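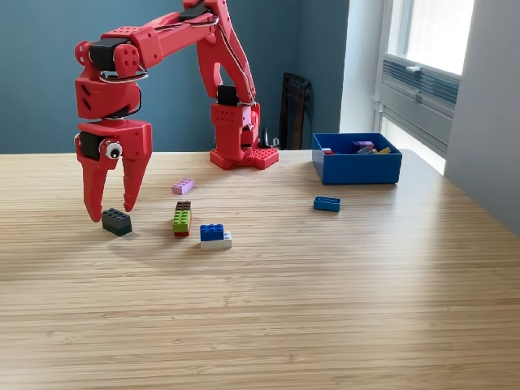
How long should a sourdough starter be kept at room temperature before it is used for bread?

Two weeks is the period I recommend for a new starter, with one feeding a day in the first week and two a day in the second. A starter may bubble strongly on the third day and then fall quiet. The early activity comes largely from bacteria that do not last, and bread made at that stage is usually flat and sour in the wrong way.

I have received this question several times since my March entry on rye, and I would like to set out my practice in full.

Flour. I begin with whole rye and move to a blend once the starter rises predictably. The blend is 70 percent white bread flour and 30 percent whole wheat. Bleached flour is best avoided in the first two weeks. My supply comes from Farina, the small shop near the tram stop, which sells by weight and allows customers to bring their own containers.

Water. Tap water is suitable in most homes. Where it smells of chlorine, it may be left in an open jug overnight. It should feel neither warm nor cold to the hand.

Feeding. I keep 50 grams of starter and add 50 grams of flour and 50 grams of water. The remainder is set aside for pancakes or crackers. A rubber band placed around the jar at the level of the fresh mixture gives a clear record of the rise. When the starter doubles within six hours on three consecutive days, it is ready.

Temperature. My kitchen is cool for much of the year, and the starter is slow as a result. Readers in warm homes should expect a faster rise and should feed accordingly. The oven with only its light on can serve as a proofing space, although some oven lights heat the interior more than expected. A thermometer should be placed inside for an hour before the jar is. I once let mine reach 90 degrees Fahrenheit, and the resulting loaf spread across the tray.

Storage. A mature starter may be kept in the refrigerator and fed once a week. It should be taken out the day before baking and given two feedings. Gray liquid on the surface indicates hunger and may be stirred in or poured off. Pink or orange streaks are a different matter. In that case the entire jar should be discarded and the container washed in very hot water.

Aniela Brzozowska wrote to ask whether a starter can be dried. It can. Spread it thinly on baking paper, leave it until brittle, and break it into flakes. My own flakes, stored in a sealed jar in a dark cupboard, came back to full strength after four days of feeding.

The next entry will concern shaping, and in particular the oval loaf, which I have not yet managed to my satisfaction. Comments remain open below for questions about rye.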